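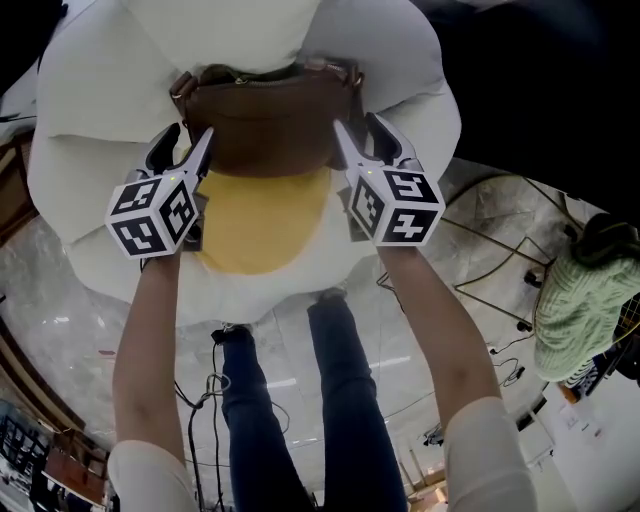 Brown leather bag on the white and yellow flower-shaped cushion, marble tile floor.

Borerby Soft Goods: data card

Reading time: 3 minutes

Search this project Search Clear

# Borerby Soft Goods

Borerby is a collection of 223 short recordings of bags and cushions being handled, placed and put away in ordinary rooms. It covers household items that change shape when they are picked up or set down. Boxes, bottles and other rigid items are in Motov and are not repeated in this release.

Maintainers: Laiba Bhutto (item list, labels), Getsemaní Serrano (rooms, checking)
Last updated: 2025-09-29

## Contents

- `items.csv`: one row per item, with type, main colour and outer material
- `rooms.csv`: one row per room, with floor type and lighting
- `sessions.csv`: one row per recording, with item and room keys
- `labels/`: start and end times for each handling step
- `notes/`: free text, one file per room

Item keys are stable between releases. Room keys were renumbered in August and do not match those in the first release. Use `old_room_key` in `rooms.csv` to join against older copies.

## Items

Items are grouped by how well they keep their shape.

**Slouchy bags.** Curved or unstructured bodies in leather or cloth. The label `top_zip` applies where a zip runs along the top edge. Metal rings are listed under `hardware`, whether or not a strap is attached to them. The open or closed state of a zip is recorded per session and left blank if it could not be confirmed.

**Plush cushions.** Includes plain square cushions and shaped ones. The petal-edged cushion with the yellow centre is entered as `flower`. Some early label files have it as `egg`; both values point to the same item key. Its folds vary from session to session, so its outline should not be used to judge scale.

**Folded cloth.** Towels, pillowcases and tea towels. These have fewer sessions than the other two groups and no separate test split.

## Placement labels

| Label | Meaning |
|---|---|
| `on_soft` | item rests on a cushion or other padded surface |
| `on_hard` | item rests on a floor, shelf or table |
| `held` | item is gripped, with or without support beneath |
| `leaning` | item is partly upright against another item |

`held` may be combined with any of the others. A bag gripped at both sides while resting on a cushion takes `held` and `on_soft`. A cushion beneath a bag takes its own label according to what it rests on.

## Rooms

Floors are carpet, wood or stone tile. Polished tile shows reflections of ceiling lights, and these are marked `reflective` in `rooms.csv`. Brightness was not corrected. Rugs are listed separately from the floor beneath them.

## Known problems

- Sessions 116 and 400 use the old spelling `leather_brown` in the colour column. Session numbers are not continuous.
- Dark zips on dark bags are often missed in the `hardware` column.
- Material is taken from the item list and was not tested. Treat `leather` as covering lookalikes.

## Related sets

Desteo uses the same placement labels for clothing. Bajwa has the shelf and cupboard sessions. Item keys are not shared across sets, so add the set name before merging.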